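Setting grip-force limits for thin film in Cele

Applies to Cele 2.14 and the Zistow bimanual controller. Last revised 2025-07-06.

Thin plastic film is a poor match for the default grasp settings. The stock profile assumes a rigid object: the jaws close until the current rises, the controller declares contact and the arm moves off. With a bag there is almost no rise. The fingers meet each other through the film, the controller reads a fully closed jaw and the planner treats the grasp as a miss. This page covers the changes needed to grasp, tension and release a hanging bag with one arm while the other stays parked.

You will need a working hand-eye calibration, the Cireva perception node running at full rate, and permission to write to the controller profile. If the calibration is more than a few weeks old, redo it first.

Step 1. Copy the profile

Do not edit the default profile in place. From the Cele console:

profile copy default film_right
profile attach film_right arm=right

Leave the left arm on default. It is parked with the jaw open for the whole task and the film settings have no effect on it.

Step 2. Redefine a successful grasp

Open film_right and find the grasp block. Three values need attention.

min_aperture is the jaw opening below which a grasp counts as empty. Set it to zero. This disables the width check for this arm, so the next value has to carry the load.

confirm_mode should be changed from width to pull. In pull mode the controller closes, retracts a short distance along the tool axis and looks for a change in wrist torque. No change means no film.

confirm_travel sets the length of that retraction in millimetres. We use 20. Shorter values confuse slack in the bag with a miss, and longer ones begin to load whatever the bag is hanging from.

Step 3. Cap the tension

The adhesive hook is usually the weakest part of the set-up. Add a limit block under the same profile:

limit.axis = tool_z
limit.mode = hold
limit.release_on_trip = false

Hold mode stops the arm at the limit and keeps the jaw closed. The alternative, yield, lets the arm drift back towards the hook, which looks gentler but produces a slow oscillation on the older wrist firmware. Work the threshold up from a low value on the actual hook and bag. It does not transfer between hooks.

Step 4. Fix the segmentation

Glossy black film gives Cireva two problems. Highlights are split off as separate regions, and depth returns inside the dark areas are sparse. Both are handled in the mask stage, before the grasp planner sees anything.

Turn on merge_specular and raise the merge radius until the bag comes through as one region. Then set depth_fill to plane. This fits a plane to the valid depth points and fills the gaps from it, which is adequate for a bag lying against a wall. It is wrong for a bag on the floor, so limit it to a region of interest drawn on the wall.

Draw a second region around any stock of spare bags and mark it as excluded. It has the same colour and texture as the target and will otherwise win on area.

Step 5. Choose the grasp point

The planner accepts a named anchor on the mask. Two are useful with film: centroid, which pinches the sheet in the middle, and tail, which takes the lowest narrow section. Tail gives the more repeatable pull test. Centroid is the fallback when the bag has opened out and there is no tail to find.

anchor.primary = tail
anchor.fallback = centroid

Expect to see both anchors in normal running.
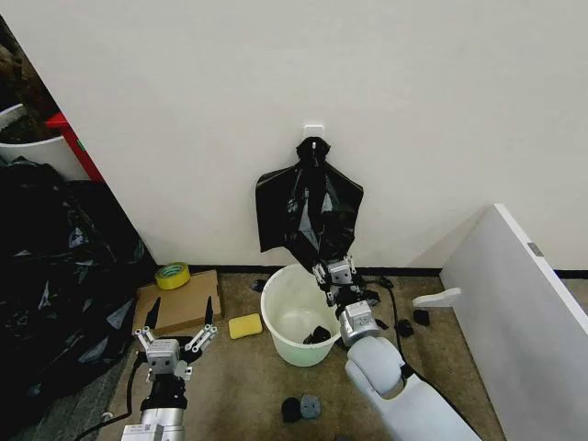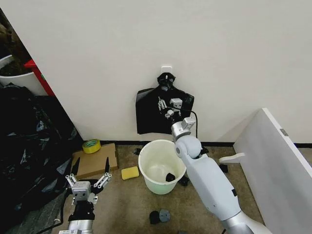
Step 6. Add collision geometry

Anything standing under the bag has to be in the planning scene. Model a bucket as a solid cylinder up to the rim, with no interior, unless the task involves reaching inside. Leaning panels should be entered as boxes at their measured angle. An upright box padded to cover the lean will block most elbow-down solutions for the near arm.

Cables are not modelled. Set the elbow preference so that the arm stays on its own side of the workspace, then check the cable loop by hand through the full range before running at speed.

Step 7. Run and log

Start at reduced speed with logging on:

run film_pull speed=low log=full

The log writes one line per pull test, with the anchor used and the torque change. Over 130 trials with the Gumavano logger attached, most of our false misses came from a stale mask and very few from the jaw. If you see a run of misses with the fallback anchor, compare the mask timestamp with the start of the approach. A gap longer than one perception cycle means the planner is working from the previous bag shape.

To go back to the stock behaviour, detach the profile. The file itself can stay where it is.

profile detach film_right arm=right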